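De: Nisha Kandpal
Para: lista masa-y-horno
Fecha: 2026-01-22
Asunto: Re: Re: la masa madre se me ha quedado como un chicle

Barış Türkmen escribió:
> Hola a todos, pregunta de novato. Llevo con la masa madre desde junio y
> hasta ahora bien, pero los tres últimos panes me han salido planos, con la
> miga pegada al cuchillo y un sabor ácido que tira para atrás. He cambiado
> de harina (antes gastaba una de supermercado y ahora la fuerte de Okard,
> el saco grande) y no sé si es eso o que la cocina está helada por las
> noches. La receta es la de siempre: 500 gramos de harina, la sal, el agua
> a ojo. Aslı me dice que la tire y empiece otra. ¿La tiro?
> Barış

¡Ni se te ocurra tirarla!

Perdona, Aslı, que ya sé que tú eres de empezar de cero a la mínima, pero yo he visto resucitar cosas mucho peores. La mía se pasó un verano entero en el fondo de la nevera de mi suegra, detrás de las aceitunas, y cuando la saqué tenía encima un líquido gris que olía a quitaesmalte. Lo tiré, cogí una cucharadita de lo de abajo, la alimenté tres días seguidos y hasta hoy.

A ver, Barış, por partes y sin mucho orden, que escribo con la cena al fuego.

Lo de la harina. Puede ser, pero no por mala. Una harina de fuerza bebe bastante más que la que gastabas, así que si echas el agua "a ojo" y tu ojo está acostumbrado a la otra... pues eso, el ojo te engaña. Lo raro es que entonces te saldría seca, y tú cuentas lo contrario. ¿No habrás ido añadiendo agua porque la notabas dura al principio? Yo lo hacía. Pesa el agua una temporadita, aunque te dé pereza, y apúntalo en algún sitio. Yo lo apunto a lápiz en la puerta del armario (mi marido está encantado).

El frío. Para mí va por aquí. Si la cocina se te queda helada, la masa madre no llega a su punto en las horas de siempre, y tú la usas cuando toca por reloj y no cuando está. Prueba a meterla en el horno apagado con la luz encendida, o encima del router, que es donde vive la mía de diciembre a marzo. Y úsala cuando haya doblado y tenga la parte de arriba abombada. Si ya se ha hundido por el centro, te has pasado, y de ahí te puede venir el ácido.

También mira cuánta masa vieja dejas al refrescar. Tuncay explicó una vez en esta misma lista que él deja solo lo que queda pegado a las paredes del bote, y desde que le copio me sale mucho más suave. Tuncay, si me lees, confirma, que igual me lo he inventado.

Y lo de la miga pegada al cuchillo: ¿cuánto esperas para cortar? Sé sincero. En mi casa el pan no llega frío a la mesa jamás y luego nos quejamos de que está gomoso. Dos horas como poco, y si lleva centeno, hasta el día siguiente.

Cambiando un poco de tema, para los que preguntasteis por el libro: lo encontré. Es un recetario de horno de pueblo, de 1868, reeditado en facsímil por Fustetti, y trae una torta de anís que pienso hacer en cuanto consiga manteca decente. La ortografía es una maravilla y las cantidades vienen en libras y en puñados, con lo que cada receta es una aventura. Hay otra de bollos para una romería que empieza con tanta harina que he tenido que leerla dos veces. Si alguien quiere alguna, la copio y la mando a la lista, pero de una en una, ¡que tengo vida!

Ah, y Ayana, lo tuyo de tapar la masa. Yo dejé el film hace tiempo porque se me pegaba todo. Un gorro de ducha limpio va de cine, y una tapa de plástico transparente de las abombadas también, porque ves cómo va la cosa sin destapar. Para la hogaza grande, paño húmedo y a correr.
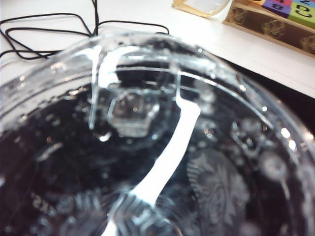
Archivado en: Utensilios y apaños

Sigo con lo tuyo, Ayana, que me preguntabas también por la amasadora. La Hinico que tengo yo hace su trabajo, pero camina por la encimera como si quisiera irse de casa. Con masas blandas, bien. Con el pan candeal sufre, y yo con ella. La de Haberkorn me gusta más, pero pesa como un muerto y no tengo dónde dejarla fija, así que por ahora me aguanto. Si solo haces un pan a la semana, yo me lo ahorraba y le daba unos pliegues cada media hora mientras haces otras cosas. Para brioche ya es otro cantar.

Barış, resumen de emergencia para esta noche: coge una cucharada de tu masa, refréscala con el mismo peso de harina y de agua templada, ponla en sitio calentito y mañana me cuentas si ha subido. Si huele a yogur, vamos bien. Si huele a pegamento, otro refresco y paciencia. Lo que sobra, a tortitas, con un poco de azúcar y canela.

Os dejo, que se me pegan las lentejas.

Un abrazo,
Nisha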